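Bedroom > Heated Bedding > Guides and Manuals
Search manuals, parts, error lights
14 shares | 6 comments

Lelia Heated Mattress Pad, Model 1043
Section 3: Fitting the pad and first use

Read Section 2 (Electrical safety) before you start. This section covers the single-control and dual-control versions. Steps that apply to only one version are marked.

You will need a clear mattress, a wall outlet within reach of the cord, and a fitted sheet. No tools are required. Allow 20 minutes, plus the first warm-up.

3.1 Before fitting

1. Take the pad out of its bag and lay it flat on a clean floor. Leave it for at least one hour if it has been stored folded.
2. Run your palm over the whole surface. The heating wire can be felt as a thin raised line. It should run in even loops and should not cross itself at any point.
3. Check the connector at the foot end of the pad. The two pins must be straight and the plastic collar must not be cracked.
4. Check that the number on the sewn-in label matches the number on the underside of the Kako controller. Controllers from older pads will fit the connector but must not be used.

Caution: Do not use the pad if the wire is kinked, if the fabric is scorched, or if the label has been removed. Return it to the place of purchase with form 1251, found inside the back cover.

3.2 Fitting the pad to the mattress

1. Strip the bed down to the mattress. A thin washable protector may stay on. Remove any foam or feather topper.
2. Place the pad with the printed side up and the connector at the foot of the bed. The heated area is 1550 mm long and is meant to start just below the pillows. It does not extend under them.
3. Stretch the elastic skirt over the two head corners first, then the two foot corners.
4. Smooth the pad from the center outward until there are no folds. If a fold keeps coming back, lift the nearest corner and refit it.
5. Feed the cord straight down at the foot end. Do not pass it between the mattress and a bed frame that moves.
6. Put on the fitted sheet.

Note: On adjustable beds, raise and lower both ends once with the pad fitted and the power off. The skirt should stay in place and the cord should have slack at every position.

3.3 Choosing covers

The pad heats from below and needs very little on top of it. A sheet and one cover are enough for most rooms in January. Each extra layer holds in more heat, and the controller cannot tell how many layers there are. Start low after any change of bedding.
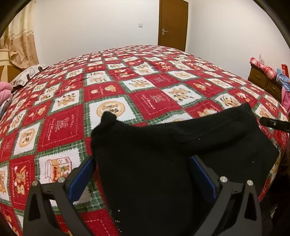
Warm-up time depends mainly on how thick the top cover is and how evenly it lies. A thin cotton spread needs longer to feel warm and cools quickly when the pad is switched off. Something plush, like the red, white and green patchwork blanket on this bed, should be started one setting lower than you would choose for cotton. Look at what is lying on top as well. A thick black garment left over the near edge counts as another layer at that spot, and the pad underneath it will run warmer than the rest. Clear clothing, bags and folded laundry from the bed before switching on, and keep them off while the pad is heating.

Covers that should not be used with this pad:

- Another electric blanket, above or below
- Rubber-backed or vinyl-backed throws
- Weighted blankets of any size
- Sheepskin or thick wool underlays

Caution: Do not tuck the top cover so tightly that the pad is pulled out of shape. Never use pins of any kind to hold bedding in place.

3.4 Connecting the controller

1. Make sure the controller is set to 0.
2. Push the controller plug into the connector at the foot of the pad until it clicks. Tug gently to check.
3. Stand the controller on a nightstand or hang it from the loop supplied. It must not be placed under a pillow or inside the bed.
4. Plug the cord directly into a wall outlet. Do not use an extension cord, a timer socket or a power strip.
5. Dual control only: the plug with the gray collar serves the left side as seen from the foot of the bed. If the sides are reversed, switch off at the wall before swapping the plugs.

3.5 First warm-up

1. Turn the controller to 1. The green light comes on within five seconds.
2. Wait 15 minutes. Put your hand under the top cover, on the sheet, and feel along the length of the bed. The warmth should be faint and even.
3. Turn to 3 and wait another 15 minutes. Feel again in the same places.
4. Turn to 0 and unplug. Let the pad cool with the covers folded back.

A slight smell of new fabric is normal during the first two or three uses. A smell of hot plastic is not. Unplug at once and do not use the pad again.

Settings 1 and 2 are for use through the night. Settings 3 to 6 are for warming the bed before you get in. The controller drops from any high setting to 1 after one hour and switches off completely after nine.

Note: The controller keeps a running total of hours and shows a steady amber light at 3000. The pad will still heat, but it should be inspected as described in Section 6. The light cannot be reset at home.

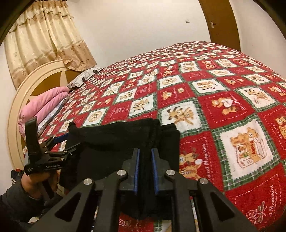

GUIDES: EVERYDAY USE

3.6 Making the bed with the pad in place

1. Set the controller to 0 before pulling sheets off.
2. Lift the fitted sheet at the corners. Pulling it from the middle can drag the pad with it.
3. Check the four skirt corners each time you change the sheets.
4. Shake out quilts and blankets away from the bed and lay them back flat.

The bed may be sat on with the pad switched off. Do not use it as an ironing surface, and do not stand or kneel on it to reach shelves. Keep cats off while it is heating, as claws can go through the cover fabric without leaving a mark you can see.

3.7 Lights and what they mean

Green, steady: heating normally.
Green, slow flash: high setting has timed out and the pad is now on 1.
Amber, steady: inspection due.
Amber, fast flash: plug not fully seated. Turn to 0, unplug at the wall, refit and try again.
Red: fault. Unplug and leave unplugged.
No light: check the outlet with a lamp first, then the plug at the foot of the bed.

If the red light comes on again after the pad has been unplugged for 30 minutes, stop using it. Faults inside the pad cannot be repaired by the owner. Send the pad and the controller together to Kaczorowski Service, Fludthorpe, with your name and the label number on a slip of paper in the bag.

Washing and summer storage are covered in Section 4.

Text and revisions: Waldemar Wilczyńska
Filed under: Heated Bedding, Lelia, Set-up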